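Stemer: suture and tool tracking for wrist-camera video

I'm Usman Afridi, and I wrote most of the tracking code in Stemer. Eliseo Bautista wrote the rest, plus the installer, so if it goes on cleanly you should thank him! This page covers what you get, what you need to run it, and the bits that still annoy us.

What it is

Stemer is a perception package for surgical robot research. You feed it video from a small camera mounted near the instrument tip and it hands back three things on every frame: the outline of the tool, the path of any thread it can find, and a map of where the stitches already sit along the incision. Your planner takes it from there. We don't move the robot for you (that's Hisonitz, our control package, sold separately, though the two talk to each other happily).

It's for bench research only, by the way. Please don't write asking about the operating room.

Why thread is such a pain

I came to this from tracking boxes on conveyor belts, and I thought a dark line on pale tissue would be a nice quiet month of work. Ha. Thread is one or two pixels wide, it bends any way it likes, and it ducks behind the tool exactly when you want to know where it's going. Then the lighting washes out half the view and your nice dark line turns into a faint gray one.

Close-up views are where I spend most of my tuning time. With the jaws shut and pressed up against the tissue, there's black thread running down to the right of the housing, a much finer strand heading left into the glare, and short cut ends poking out along the incision. The tracker has to keep the long strands apart from the stubby tails, and it shouldn't get excited about the few hair-like strands curled up at the lower right either.
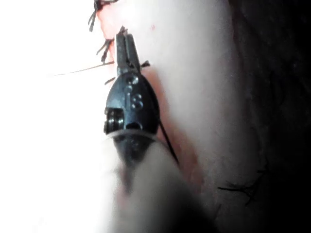

What's in the package

Thread tracer. Fits a smooth curve to each strand and gives every point its own confidence score. Where the picture is blown out the score drops, and you choose the cutoff. I leave mine at 70 out of 100.

Stitch map. Groups cut tails into stitches and strings them along the incision edge. When a tail is half hidden behind the tool, it gets marked "partial" and stays that way until a clearer view comes along.

Tool mask. Outlines the jaws and housing, glints and all. A soft, out-of-focus shaft gets its own label so it doesn't get lumped in with tissue.

Replay viewer. My favorite part! Scrub through a recording, change a setting, and watch the overlays redraw right there. It remembers your last 500 changes, which I have needed more than once.

What you need

A Linux machine with a decent graphics card, 195 GB of free disk if you want the full sample set (the small set is fine for a first look), and a camera driver that gives you raw frames. Compressed video works too, but fine strands suffer for it.

Setup is one command and then the calibration wizard. Do the wizard with your real lights on. I skipped that on our own rig once and spent an afternoon blaming Eliseo's code.

Still rough

Crossing strands can swap names. Heavy glare can cut one thread into two short ones, and the stitch map will sometimes take the loose piece for a tail. The October release has a new joining step that helps with this, and you can switch it off if it gets too eager.

Price

A single-lab license is $198 a month, updates and email help included. Hisonitz owners can add Stemer from their account page. Questions go to the Skorilard support desk, and one of the two of us will write back.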